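**The Salt Shelf**

*What we keep by the stove, and why none of us will throw it out*

Ludivine Hervieu keeps her salt in a mustard crock with a chip in the rim. No lid. Never had one, or if it did that was before her time. The crock came from her grandmother's kitchen, went through two moves and one divorce, and now sits left of the burners where her hand finds it without looking.

"I cook badly in other people's houses," she says. "I reach and there's nothing there."

I drove out to see her on a Wednesday, late, wrong turn at the feed store. She was already browning onions. Hervieu has spent the better part of nine years writing down how people store dry goods at home. Flour, rice, salt, sugar, coffee, the bag of lentils from who knows when. She started with her own street. Then a friend's street. The notebooks now hold 3,763 kitchens, some of them visited twice, and she can find any one of them in a minute or so if you let her grumble.

It's a funny subject. People get embarassed. They'll show you a bathroom before they show you the back of a pantry. She gets in by asking about the salt first, as salt is safe, everyone has salt, and from there it's a short hop to the flour.

### The tin years

For a long stretch the answer was tin. Sets of four, biggest to smallest, FLOUR SUGAR COFFEE TEA. Wedding present stuff. Gautier made a set that turns up all over her notebooks — cream enamel, green letters, lids that stuck in humid weather so you had to bang them on the edge of the sink. Hervieu has found 70 full sets and a whole lot of orphans. The tea tin goes missing first. Sewing box, screws, dog biscuits.

And almost none hold what they say. Flour in SUGAR, as the sugar tin was the right size for a small bag. Coffee in TEA. One woman kept her good earrings in COFFEE and her coffee in the freezer, and had done so through three husbands.

"Ask her which tin the flour's in, she'll point before you finish," Hervieu says. "The label was for visitors."

### Then the clear ones

Clear plastic came next, stackable, square shoulders, the gasket that goes gummy after a few summers. Pronomus sold them by mail order, and later Skasent had the version with the push-down button that everybody's sister-in-law bought. The pitch was that you could see when you were running low. Fine. You could also see the moths.

Hervieu isn't sentimental about it. She likes the square ones, they use a shelf well, she owns a few. What she noticed was how the shopping changed. In kitchens with matched clear containers people bought to fill the container. If the jar held four pounds they bought five and rubber-banded the leftover pound, and the leftover went behind the jar, and there it sat. She has a page just for those. 773 leftover bags, most of them rice.

My own count would add to it. I went home and looked. Two half bags of jasmine, one of something brown I can't name.

### The keepers

The third group is the one she loves and you can hear it. These are people who never bought a container at all, they just kept the one the food came in. Oatmeal drum, refilled with oatmeal. The cocoa can that's had nine different cocoas through it. Grusix, the baking powder people, went to a foil pouch a while back and she started meeting cooks who pour the pouch into the old can every time, old can gone soft at the seam, tape on it.

It's thrift, partly. Mostly it's the hand again. A cook of forty years knows the weight of that can at full, at half, at go-to-the-store. Pour the same stuff in a nice glass jar and she has to learn it over.

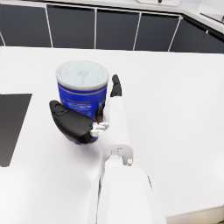
### What she'd tell you to do

Not much, she hates this question. Pressed, over the onions, which by now were nearly jam:

- Keep the salt open and close. Big pinch, wide mouth.
- Flour wants a real lid. Whole wheat wants the fridge if you bake less than once a week.
- Don't decant spices. Buy less of them.
- If you're buying a set, buy one. Use it a month. Then see.
- Write the cooking time on tape and stick it to the jar, you will not remember it for the farro.

She wouldn't go further than that. We ate the onions on toast, standing up, with too much salt from the crock. By the time I left it was dark and she was back at the table with a notebook, asking me through the screen door what I'd done with the brown rice, and was I sure it was rice.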